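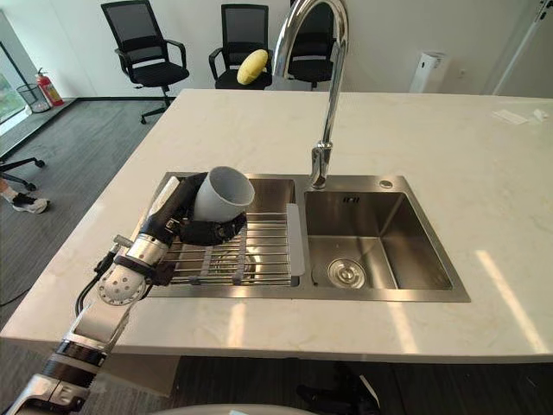

Our project looked at how the animated series Pikmont handles its one-location episodes, and whether they are written differently from the rest of the show. We watched 8 episodes from the first two seasons and compared the scripts. In season one, the kitchen episode "Binham" keeps two characters at a sink for nearly the whole running time. The writers get by with very ordinary props, a stainless steel double sink and a white plastic cup like the one held on its side over the left basin in the photo, and the cup ends up driving the plot.

Method. Sarahí Figueroa transcribed the dialogue and I marked the jokes and scene breaks. The "Binham" script came to 4000 words. The season one finale, "Lazăr", has more locations but fewer lines. We left out songs and the recap at the start of each episode.

Results. One-location episodes had longer speeches and more callbacks to earlier jokes. Visual gags dropped off – most of the ones left involved an object already on screen. "Ballevano" was the exception, with a long silent chase in a stairwell.

Problems. We disagreed on what counts as a callback and had to recode two episodes in February. The second coding is the one used in the tables.

Consuelo Quispe
Tables and coding sheet are attached separately.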